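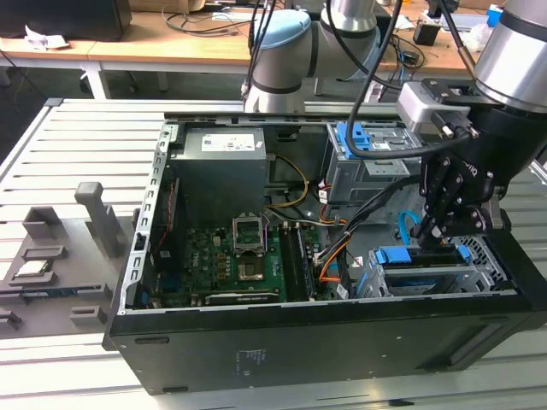

Tuddale Depot – Workplace Inspection Checklist, Electrical and Storage Areas. This checklist covers the loading dock, the east storeroom, the repair bench and the staff kitchen. Equipment opened for service is inspected under Item 3, and a desktop tower lying on its side with the side panel off, power supply and motherboard exposed, falls under that item. Inspector: Jihad Karaki.

Item 1. Exits and aisles clear.
Satisfactory. Pallets from Probert were stacked inside the marked lines.

Item 2. Fire extinguishers tagged and reachable.
Action needed. One of 11 units has an expired tag – kitchen, beside the refrigerator. Replace by Monday.

Item 3. Open equipment unplugged before work begins.
Satisfactory. Staff are reminded to log the unplugging on the bench sheet.

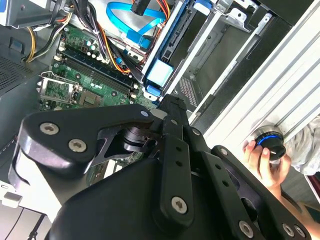 Photo: Trolambridge Facilities Office

Item 4. Ladders and step stools.
Action needed. The dock ladder has a loose foot. Remove from use and tag.

Item 5. Shelving anchored to wall.
Partly satisfactory. Nearly 9 feet of shelving in the east storeroom is not anchored. Work order sent to Ultulcombe.
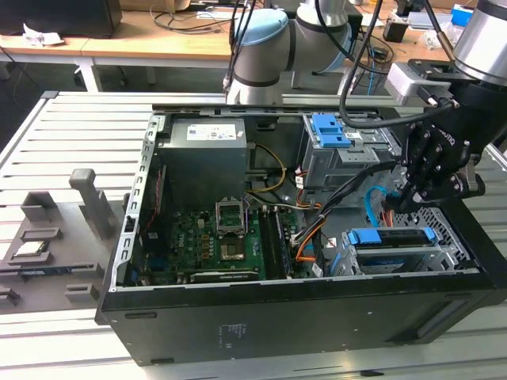
Item 3 reference: tower with side panel removed

Item 6. First aid kit stocked.
Satisfactory. Burn dressings to be reordered in June.

Open items are to be rechecked by the shift supervisor and initialed on the posted copy.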